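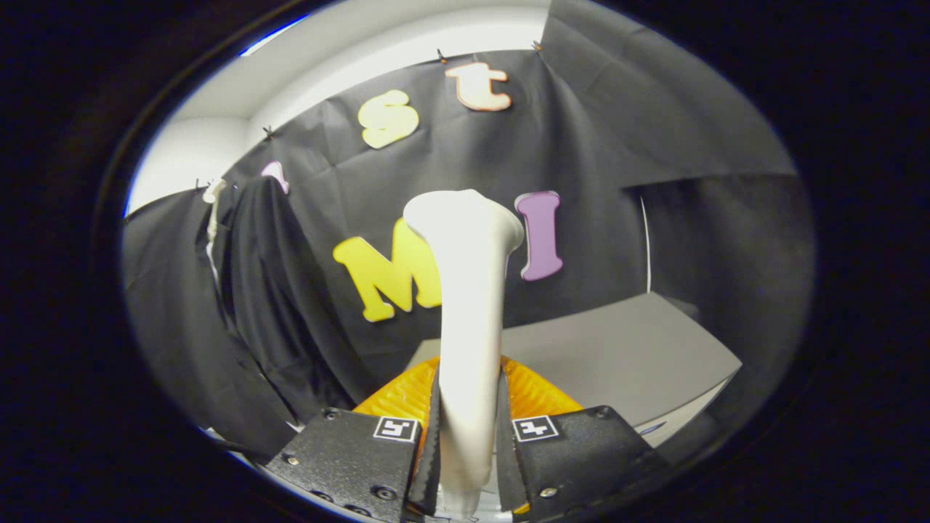 Soft-padded fingers holding a test piece at the Forkberg workshop.

Cadi Landeg has been swapping gripper fingers since July, and she is still excited about it. "The rubbery pads changed everything for us," she says. "With bare fingers, smooth stuff with a flared head just twisted on us. I got 13 drops out of 200 with the pads. I was grinning all afternoon!"

Her colleague Kulap Phuthong prefers the stiffer Gronow set, at least for flat parts. "They're quick, and I trust them," he says. "But give me something curved and I'll borrow Cadi's pair."

Next they want to run both sets through 2000 grasps. Landeg has already cleared her bench for it.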